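Progress report to the Segers Fund: low-cost legal help for small injury claims
Second report, covering the period to February
Prepared by the project lead, Tralum Legal Advice

You asked for a shorter report this time and for fewer adjectives. Both requests seem fair.

The grant pays for an advice line and a drop-in desk at our Clukach office, aimed at people hurt at work or in shops whose claims are too small for most solicitors to take on. In the period we opened 63 files. Our first report said demand would be far higher than this, and I no longer believe that forecast. It was based on enquiries to the general line, and many of those callers wanted help with a landlord or a parking charge and went no further once we asked about an injury.

Of the closed files, 7 ended in a payment to the client. I would be careful with that figure. Several of those clients had a clear case and an insurer who had already half admitted it, and they might have been paid without us. We have no way of telling. The evaluation plan we agreed with you compares our clients with people who called but did not come in, and I doubt it will show much, as the two groups were never alike to begin with.

The evidence checklist

This was the part of the bid we were most pleased with. Clients get a plain two-page list of what to keep after an accident: receipts, the clothes they had on, names of witnesses, a note of what was said and when. We printed 300 copies. The copies have gone, but that only tells you that people picked them up. Advisers report that clients still arrive with the receipts missing and the clothes washed. A shorter version has been drafted and the section on witnesses moved to the front. I will believe it works when I see the files.

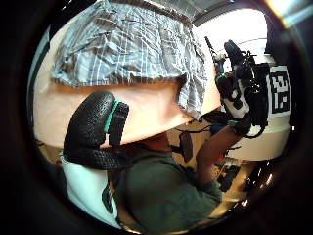
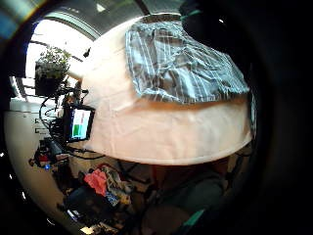 Patterned fabric laid out on a table, two views.

The online claim form

Mernska delivered the form late and it is still not right. It asks for the date of the accident twice, drops the second answer, and logs people out while they look for their National Insurance number. We have been told that the next release will fix all of this. We were told the same about the last one. I have held back the final payment and have asked advisers to go on using the paper form, so please ignore the line in our bid about saving staff time. None has been saved.

Staffing

We have 2 trained advisers, as planned. The evening session, from 6 pm, is poorly used and I would like to move it to lunchtime. This does not alter the budget.

What we would like from you

We ask for your agreement to spend the unspent travel money on supervision by a qualified solicitor. The present arrangement relies on goodwill, and goodwill is slow to answer the phone. We also ask to drop the target for website visits. It is being met easily and tells neither of us anything about whether people were helped.

The next report will include the closed file review, whatever it shows.

Contact: Tralum Legal Advice, Clukach office | © Tralum | Back to top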